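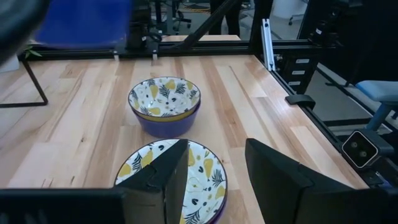 I've had the Fomus tabletop kit for eighteen days now, and I promised a few of you I'd write something once the novelty wore off (it hasn't, quite). It's sold as a sort of starter bench for people who want an arm to handle ordinary household things, and the first job in the booklet is stacking dishes. I went with the pear-patterned bowls and plates, the white ones with the thin dark rim, and mixed in some plain purple, partly because they're cheerful and partly because I wanted to know whether a busy pattern would bother it.

So far the pattern doesn't seem to matter much. Shine does. A glossy plate under a bright light gives the software a bit of trouble, and I spent most of one evening fiddling with the lamp before I read the page in the manual that tells you to turn the exposure down. My own fault for skipping ahead!

What I like best is the gripper. The fingers come to a narrow tip, so they can get at the rim of a plate without shoving the whole pile sideways, and you can set the closing force in small steps. I started far too timid and have been working my way up. Bowls are easier than plates, in case you were wondering, as there's a decent wall to grab.

The grumbles: the cables are a shade too short, the colour coding on the connectors is hard to make out, and the calibration routine wants redoing every time you bump the bench. I emailed support and got a lovely long reply from Theerawat Rattanakul, who says a quicker version is due in June.

At $2000 plus shipping it's not pocket money, and the Bilard kit is cheaper if you only want to push blocks about. I'm keeping mine. Cups are next, once I've found some I don't mind losing.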